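3.2 Cups and other drinking vessels

Drinking vessels made up the largest single group in the household survey. Of the 1040 items logged across the Gindia and Trevor homes, cups and mugs were the ones that residents moved most often during a day, and they were also the ones most likely to be put back somewhere new. We therefore treat them separately from plates and bowls.

We sorted the cups by shape first and by finish second. Straight-sided cups were common in both sets of homes. Conical cups, which narrow towards the base, were less common but turned up in most kitchens with children, usually in pale or bright colours and often with a printed design on the outside. Residents told us that they picked a cup by its colour or its picture and seldom by its size. One parent in Trevor kept a fixed order of cups on the shelf and said that any change to it was noticed at breakfast.

The conical shape matters for storage. A cup that tapers can be stacked inside another of the same kind, and a stack of them takes up little more shelf width than one cup alone. Even so, stacking was rare in the homes we visited. Most residents stood these cups side by side, rim up, and gave the same explanation when asked – stacked cups stick together.

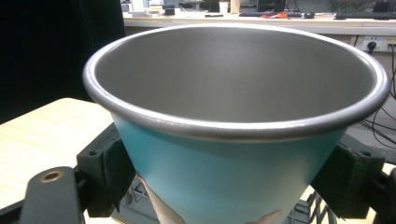 Figure 4. Conical cup with a turquoise-blue outer wall, rolled rim and matte silver-grey metallic interior. Part of the printed design shows near the bottom.

The rim was the second feature we recorded. A rolled rim, as on the cup in Figure 4, is thick enough to feel with a fingertip and gives a clear place to hold the cup when it is lifted from a full drainer. Cups with a thin cut edge were more often lifted by the wall. We noted 30 cases in which a resident changed grip partway through putting a cup away, and most of these involved thin-edged cups with tapering sides.

Finish was harder to code. Many cups differ inside and out, and our first scheme had only one field for it. After the Wednesday review we split the field in two, so that a cup with a painted outside and a bare metal inside could be entered as such. Shengli Luo recoded the Gindia set and Iestyn Skyrme the Trevor set, and each then checked a share of the other's entries. Disagreements were mainly over what to call the colour of pale cups, where one coder's blue was the other's green. We kept both words in these cases.

Printed designs were logged only as present or absent. We did try to record the subject of each print, but wear made this unreliable on older cups, and the field was dropped in May before the second round of visits. The counts in the next section use the shorter scheme throughout.

Related items
Shelf order and shared kitchens: notes from the Rernora homes
Where the lids go: storage of small kitchen containers
The Zorurlow drainer study, part two
Shares 30 | Comments 2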